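Lakusbridge Household Survey Reports Changes in Shared Kitchen Routines

Sunday, April 25, 2021

The Lakusbridge Family Time Survey has published results on how households divide morning chores when adult children return home. The survey covered 172 households, of which 138 completed diaries for the full 4 weeks in November. In homes with two or more siblings, breakfast preparation was shared on 20 percent of recorded mornings.
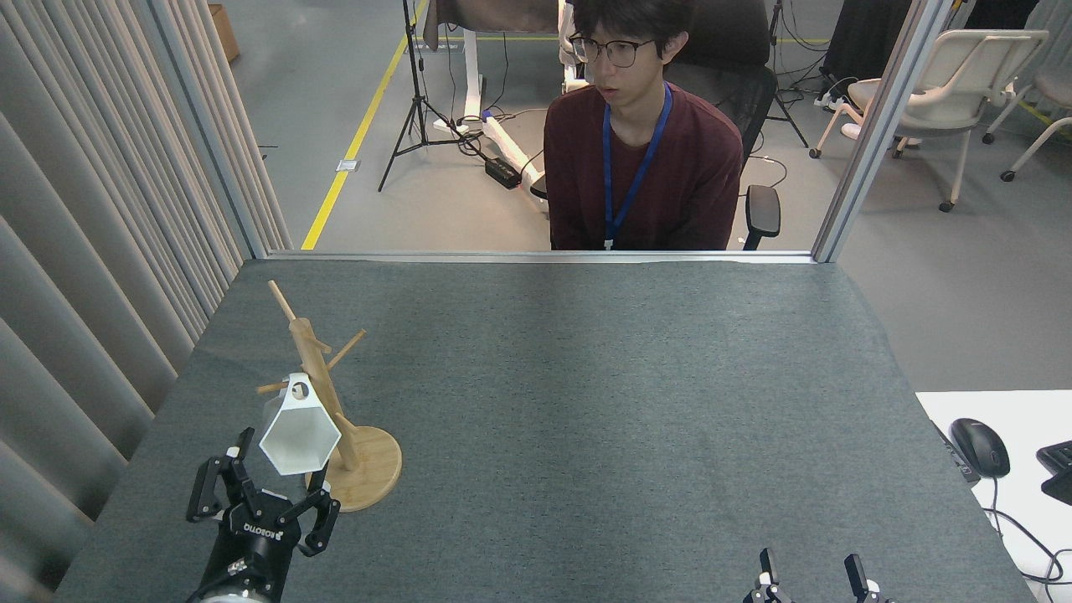 Survey lead Esben Zoëga said the diary form was revised after a trial in Cesuvness. Families there had logged cooking but left out short tasks done before or after it. The new form has a separate line for putting items away, such as hanging a cup on a mug tree, and a box for the person who did it. Entries under one minute are now grouped by hour.

Parents recorded most of the early entries on weekdays. Weekend entries were spread more evenly. Data tables will be released by household size.

Recent items
Kragh library extends family reading hours
Amix school calendar: dates revised
Cesuvness holiday travel diary results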